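Workshop notebook, August, first page after the break

Started at 8 in the morning. Shobha Raju was already here and had opened the kiln room window, so it was cool enough to work until lunch.

Subject of these pages: the shrinkage of the new stoneware body, and why the lids of the Kadham jars do not fit.

I write first what we know. The old clay from Oddsson is finished and we cannot get more of it. The new clay is from Mistel. On the wheel it feels softer and a little more sandy, and it takes a handle well. I like it. But the jars of the last firing came out with lids that sit too deep, and on one jar the lid sticks and I had to tap it with a wooden spoon to get it free. Shobha thinks that I measured badly. I think it too, a little, but I measured the lids with the same calipers and on the same afternoon as the jars, so the mistake should be equal on both.

What was different: the jars dried on the open shelf by the door, and the lids dried under plastic, upside down, on newspaper. With the old clay this made no trouble. With the new one I suspect that the rim of the jar pulls outward when it dries fast, and then it keeps this shape in the fire.

So today I made test bars. Each one has two lines scratched in it with the needle, 100 mm between them, using the steel ruler and not the plastic one. I cut them from one slab and marked the grain direction with a small arrow on the back. Three bars go on the open shelf, three under plastic, three between two plaster boards with a brick on top. The letters are O, P and B. Please do not move them to make place for bowls!

I also threw three small cylinders from 400 g each. They are not beautiful. The wall is thicker at the bottom than I wanted, and the second one has a wave in the rim because the telephone rang. I keep it anyway, it will show us something about uneven rims.

Note on weighing: the scale in the corner shows a different number if the table is pushed. I put it on the stone sill and it became quiet. I used 800 g for the two lidded jars, the same as in the last firing, and threw the lid directly after the jar from the same lump.

Glaze. The Jedance recipe that Shobha brought is mixed and sieved two times. It was too thick in the bucket, like yogurt, and I added water by the spoon until a dipped finger showed the line of the nail. I should have written down how much water. I did not. Next time I will put the water in a jug with marks and note what stays in the jug.

On the old tiles this glaze gave a warm gray with brown spots where it is thin. Shobha likes the spots. I find that they look like tea that somebody forgot to wipe, but for the jars of Kadham they could be right, the customer asked for something "not too clean."
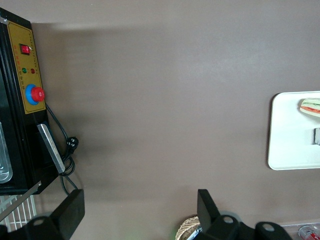 Before the bisque firing the bars must be measured again, at the leather-hard stage and when they are bone dry. I will do the first measuring and Shobha the second, and we do not look at each other's numbers before both are written. She laughed about this, but she agreed.

Firing plan: slow in the beginning, because the cylinders are thick at the foot. Lid of the kiln open by the width of one finger until there is no more steam on the mirror. Cone on the middle shelf, one more on the bottom shelf, where I believe it is colder. The bars lie flat on sand so that they can slide when they shrink.

Open questions:

Is the gallery of the jar too narrow? I cut it at 18 mm deep last time, and this is perhaps more than it needs.

Should jar and lid dry together, with the lid in its place? Shobha's teacher did it in this way and put a strip of paper between. I want to try it with one of the two jars and leave the other as before.

Does Mistel have a paper with the shrinkage values? I wrote to them before the break and have no answer. Shobha will call.

To buy: sponge, needle tool (the old one is bent), wax. The plaster boards are getting soft at the corners and leave crumbs in the clay, so I have put the worst one outside the door.

Stopped at 5. Bars under plastic checked, the edges tucked in. Window closed.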